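Ticket: evening reflection emails going out at wrong time / blank
Opened 5 Mar 2019
Status: open, waiting on Flallau

Kiken is our daily meditation and journalling list. Dusk reading should land at sunset. Since the move to Drorutlow it arrives mid-afternoon, and 2 readers got an empty page. One wrote that she lit her candle, sat down, nothing there. Not great.
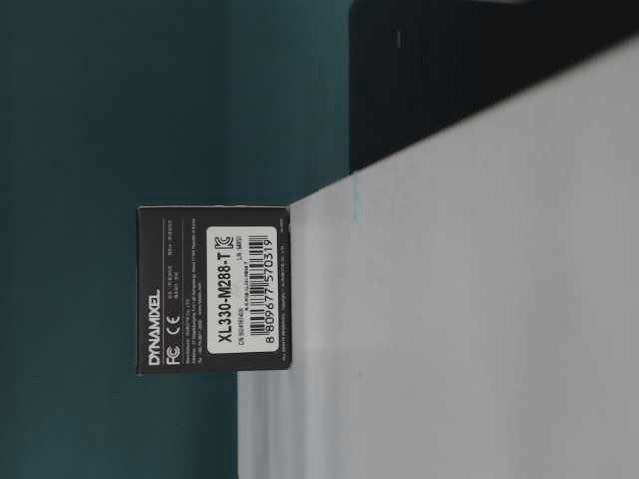

Black DYNAMIXEL box, CE mark showing.

Tried so far:
- cleared the queue, resent. Same.
- switched the sunset table off and on. Same.
- new test account, no journal history. Reading arrives blank, 4 times running.

Blank ones all come from the Miyazaki set, the readings on grief and letting go. Pasted one in by hand as plain text, came thru fine. So its the import, probably the long dashes.

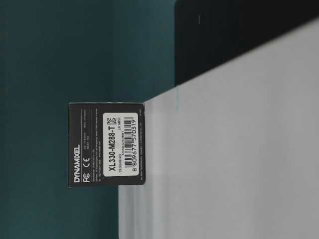 Timing looks like a separate fault. Drorutlow has stored everyone's place as the head office, so everybody gets the same sunset. Changed 3 accounts by hand, those were right tonight. Can't do the whole list that way. Have asked Flallau for a bulk fix, also whether the June solstice series is affected, as it uses the same table. 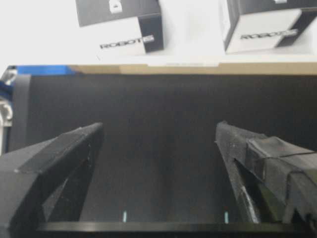

Will readers lose their old journal entries if the list is re-imported?
Entries are kept apart from the readings, so a re-import leaves them alone. Export a copy first anyway.

Next: strip dashes from the Miyazaki set, resend to test acount, chase Flallau re bulk fix.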